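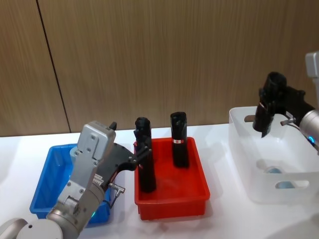 Left gripper loses connection reaching from blue tray to red tray

Xiaoyan Zou
Plotdale

We have a two-arm sorting cell: blue tray on the left, red tray in the middle, white bin on the right. The right arm is a model employee. The left arm works fine until it feels like stopping, at which point the controller gives me fault 158 (gripper communication lost) and goes quiet. Clear it, and I get anywhere from one cycle to a whole morning.

It almost always happens on the way over to the red tray. I have rebooted everything that has a switch, including one thing that turned out to be the label printer. The gripper cable comes off the small connector on the side and loops under the wrist.

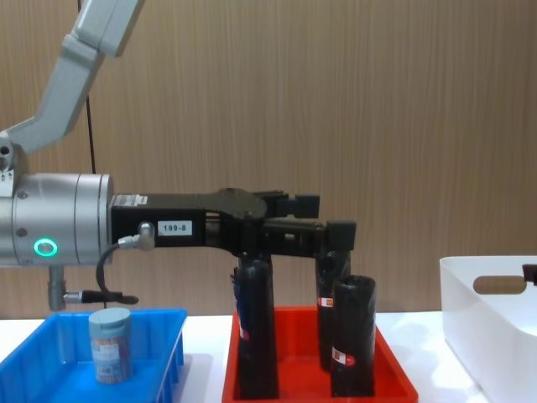

Left gripper over the red tray, cable curving under the wrist

Supplier is Munteanu. Their phone support suggested a new gripper, which they happen to sell. Is there anything I should try first?

benchrat

Put the gripper money back in your pocket for a day. Fault 158 on ours was the cable every time. The loop flexes whenever the wrist turns, and mine gave up at 3,000 cycles, right behind the plug where you can't see it.

Power down first. Then:

Unplug the cable at the gripper end, look for a bent or dull pin, and plug it back in by hand until it seats. No pliers.

Do the other end too. Everybody forgets the other end.

Power up, keep the arm parked, and have someone at the stop button while you wiggle the cable gently near each plug. If 158 pops up, you have your answer.

Check where the loop hangs when the arm is low. If it can lie over a tray wall, it can catch on one.

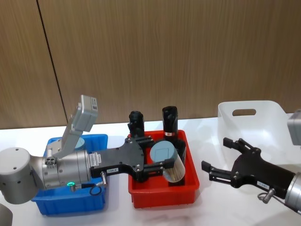

LD2 on the left gripper, with its cable loop over the edge of the blue bin

If you find slack, take some up with a soft hook-and-loop tie, then jog through all the picks at slow speed. Too tight is worse than too loose. Ask me how I know.

Gendis fan

Had this, updated the firmware, never came back. Also sold the cell a week later so take that as you will.

dmk_toolroom

Agree with benchrat on the cable. I'd add one thing, which is to run the tilted picks by themselves. Straight up and down hardly moves our cable, but leaning a container over puts a different bend in it. Set up 9 of those in a row at half speed and watch the plug the whole time.

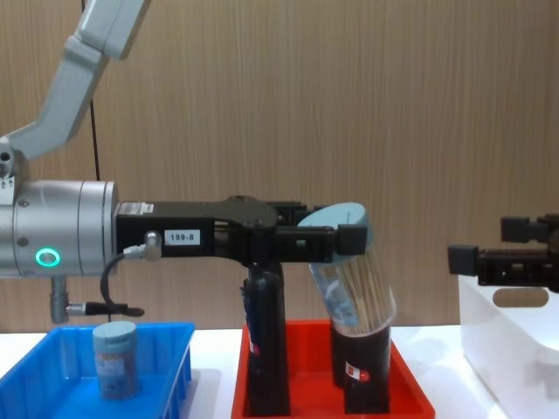 Xiaoyan Zou

Well, it was the plug. Seven tilted picks in, 158, right on cue. Wiggling it with the arm parked brought the fault back too. I've ordered a cable from Pakilon and it should be here Monday. The gripper stays. Munteanu support has been told and sounded a little sad.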